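Milmont Office Supply Complaints, version 4

A plain-text collection of 4000 complaints sent to the supply desk at Milmont, a firm that rents out office space and, on a good day, pens. Names and desk numbers are removed. The spelling is as we found it.

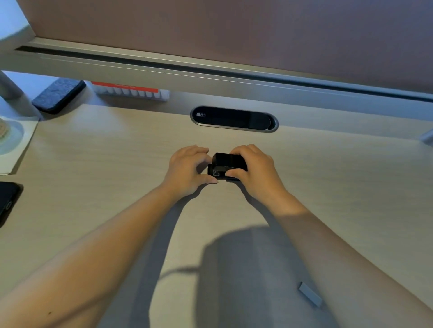
Each line has an ID, a month, a topic and the complaint. Topics were assigned by hand. The topic "other" covers 173 lines, most of them concerning soup.

Known problems

September is overstuffed. The Dovix form sent everything twice that month, and our cleanup caught most of the copies. Sarcasm is not labeled, so "great pens, thanks" may need a second read.

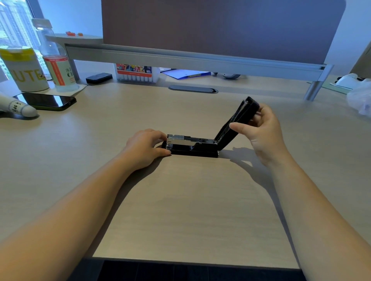 The test split holds 1000 lines. Please don't train on it, however lonely it looks.

License

Free for any use with credit to the Filari text archive. Corrections go in the issue tracker. Complaints about the complaints go there too, under "other".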